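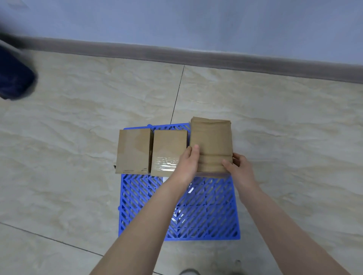 La Unidad de Equipamiento de la Fundación Melik ha evaluado la rejilla modular de suelo Hovlow, destinada a mantener separada del pavimento la mercancía almacenada en interiores. El modelo revisado es de plástico azul, de planta cuadrada, con nervaduras diagonales que forman filas de aberturas en espiga y pequeñas pestañas redondeadas en los bordes. Sobre baldosa de porcelana brillante, como la de nuestra sala de recepción, interesaba comprobar el comportamiento de la pieza con cajas de cartón corrugado sin imprimir, el embalaje más habitual en la institución.

La evaluación se prolongó 84 días y estuvo a cargo de Hala Bouzid y Géza Tóth. La rejilla se mantuvo plana durante todo el periodo y no dejó marcas en el pavimento. Las cajas apoyadas por completo en la superficie conservaron la base en buen estado. Las que sobresalían del borde tendían a inclinarse, por lo que se recomienda unir al menos 2 módulos cuando se trabaje con bultos de distinto formato.

El diseño ranurado facilita el barrido, si bien permite el paso de papeles y restos de cinta de embalar. Conviene levantar la pieza una vez por semana. El encaje entre módulos exige cierta presión y resulta incómodo junto al rodapié.

En comparación con la tarima Kovács, utilizada hasta ahora en el almacén, el producto es más ligero y más fácil de lavar, aunque ofrece menor altura libre sobre el suelo.

Valoración: favorable, con reservas en cuanto al sistema de unión. La revisión del informe correspondió a Ilona Kozma.

Publicado el 19 de agosto de 2018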